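ok so I finally cleaned out the snack stash in my room and I need to talk about it

It started because I wanted one granola bar and found a drawer full of stuff from the Lornia trip, which was in August. Everything got dumped on the bed. Everything.

The green tray is the "keep handy" pile. Rest of the bed is still up for debate.

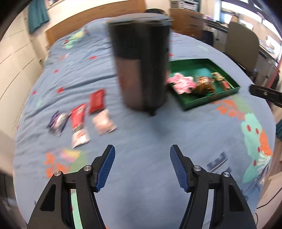
Tray on the right, undecideds on the left

Rules so far: if I can't remember buying it, it goes to the kitchen. If it's from the corner store in Cevthorpe it stays with me, they never restock the good ones.

Budget for the whole trip was 3,000 and I swear half of it went to snacks. No regrets — okay, 2 regrets, both licorice.

Also I know, I know, food on the duvet. It's getting washed tonight anyway!!

Now I'm stuck on the stripy pink and white one and the long red and white one. Do they travel well? I'm on the bus to Felavska for 4 hours next week and I refuse to pay station prices again. 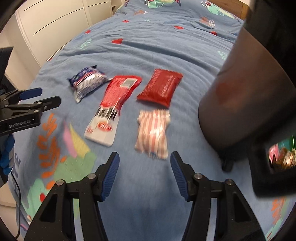
Rey replied that anything crumbly is a mistake on that bus and I should put the whole lot in a hard container, never a tote bag.

Fair. I've lost entire packs of crackers to the bottom of that tote.

New plan: 3 for the bus, the rest back in the tray, tray goes on the shelf where I can see it — drawers are how we got here.

Still haven't found the granola bar btw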